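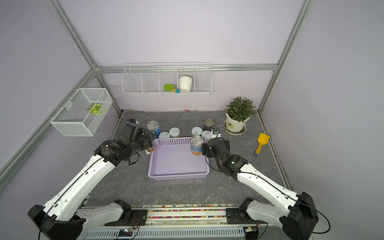

Two arms, one basket: can sorting at the Kerine bench

Posted 1 August 2025 by Noémi Vörös

Search the list archive Advanced Go

Re: [bench-practice] Shared basket rule, draft 2

Olga, thanks for sending the draft. I went through it with the day crew at Kerine and have comments on four of the points. Your text is quoted where I'm answering it, and the full message is at the bottom.

> 3. Only one gripper may be inside the rim of a shared container at a time.

Agree with the intent, but "inside the rim" is going to cause arguments. The picture at the top of the page has one gripper holding a can right beside the upper left rim and the other hovering at the upper right corner, next to a can standing in the basket. Is either of those inside? Two people on our crew said no to both, one said yes to the right one. I'd rather we draw a keep-out zone that starts 44 mm outside the rim and goes up to the height of the tallest item plus a margin. Then the controller decides and we don't have to.

> 4. The waiting arm shall hold position until the other arm has released.

Released and retracted, please. An open gripper that is still down among the cans is just as much in the way as a closed one. The old Prulix procedure said "released" only, and we had 13 contact stops in December that all came from that one word. After we added "and retracted" to our local copy they went away.

> 6. Cables on the upper segment shall be secured so they cannot snag.

This needs a test. As written, anybody can look at a cable and say it's fine. Ours run along the arm segments and one of them loops out to the side. I don't mind a loop, the joint needs the slack, but the rule should say to drive each joint slowly to both limits with the basket in place and watch the cable the whole way. Do it again after any cable is moved or replaced. It takes a few minutes.

> 7. The work surface shall be clear of all items not used in the task.

I would change this one. We keep other things on the table on purpose. The bench has a potted plant and a toy shovel off to the right, and there are more cans behind the basket. If the arms only ever work on a bare table we learn nothing about a normal one. What I want is for the extra items to be listed on the run sheet and placed outside the keep-out zone. Anything not on the sheet comes off before the run.

While we're on housekeeping, the draft doesn't mention small parts in the rail channel. We have colored beads in the channel along the front and more in the gap at the base of the back wall. Please add a line saying that rails and gaps get checked before power-up, and who signs for it. I'd make it the operator. Sugiyama's crew does it at the end of the shift instead, and I can live with either as long as it is written down.

No comments on 1, 2 and 5. On point 8, the speed limit near people, I'd like to hear from Lemimmont before I say anything, as their enclosures are open on one side and ours aren't.

If there are no objections I can write up 3 and 4 as new text and send it to the list.

Noémi

---- Earlier message ----
From: Olga Montecinos
To: bench-practice
Subject: Shared basket rule, draft 2

> Hi all,
>
> Second draft of the rule for two arms loading one container. It covers
> baskets, bins and trays on a fixed table. Conveyors are out, we'll do
> those separately.
>
> I tried to keep it to one page so it can hang at the bench. Changes
> from draft 1: point 3 is new, point 5 now asks for the stop button
> test at every shift change, and I took out the table of gripper
> forces because half the numbers were for a model we no longer run.
>
> For background, I read back through 242 stop reports from our own
> benches. Most of the ones with two arms happened at the container,
> very few on the way to it. So that is where the draft spends its
> words.
>
> Still open: do we want a trial period before it becomes binding? I
> was thinking 1,000 cycles per bench with no contact stops.
>
> Comments to the list please, not to me directly, so the others can
> see them.
>
> Olga

This site uses cookies to remember your list settings. Accept Manage settings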